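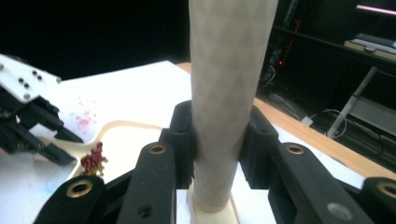 Claims about faint surface pattern in plain home goods go back at least as far as the trade catalogs, and most of them have never been tested. The usual version is that a low-contrast pattern on a pale object makes it look "warmer" or "more natural" than the same object left smooth, and that buyers notice this even when they can't say what they noticed. The Ollus catalog says so on its second page. Stamatopoulos makes the same point at more length and with no more evidence. We doubt that the effect, if there is one, comes from the pattern alone. The beige tube in Figure 1 carries a repeating lattice in slightly lighter and darker cream, and whether a viewer would call its units diamonds or triangles is hard to settle. It is also matte, tall and narrow, lit strongly from one side, and set at the foot against a cream base with a smoother, slightly glossy surface. Any one of those could account for a rating of "warm," and the earlier studies vary several of them at once.

Take the lighting first. A cylinder under side light already has a gradient across it, from bright to a soft grey, and that gradient is much stronger than a cream-on-cream pattern. If raters respond to shading, a smooth tube under the same light should do just as well. Pollock's early tests at Stutura showed patterned and plain samples in separate sessions, under lamps that were moved between sessions. Callum Pollock has since agreed in correspondence that the two sets can't be compared directly, though he still holds that the difference he found is too large to be explained by the lamps. We can't rule that out. We would only say that the original report gives no way to check it.

The second problem is the comparison between parts. A matte upright beside a glossier base invites the eye to compare the two, and the rougher part may gain its "natural" look from its neighbor. None of the earlier work shows the upright by itself. The Mekau samples, which are often cited as the cleanest set, all came with their bases fixed in place – a sensible choice for a shop shelf and a poor one for an experiment.

Third, there is the matter of words. "Warm," "natural" and "paper-like" are treated in this literature as if they were one answer. In our own pilot, 40 raters gave 1,215 usable ratings, and the three words did not move together. People were quite willing to call a surface paper-like and cold. A few asked what "natural" was supposed to mean for a tube, and we didn't have a good reply. We dropped the word from the main study.

For the main study we kept the upright and the pattern and tried to hold the rest still. Samples were viewed from 900 mm, with and without a base, under a single lamp that stayed on the left for every trial. Smooth samples were matched to patterned ones for overall tone by eye, by two people working separately. This last step is weaker than we would like. Small mismatches in tone could easily be as large as the contrast within the pattern, and a reader who distrusts our results should probably start there.

We also set aside the question of whether a pattern is printed or pressed into the surface. At normal viewing distance the two are hard to tell apart on pale stock, and a photograph often doesn't decide it either. Suppliers treat the difference as important and price it that way. It may matter a good deal to the hand. Our raters were asked not to touch the samples, so nothing in the next section bears on feel, and we would be wary of anyone who used it to argue for pressed stock over printed.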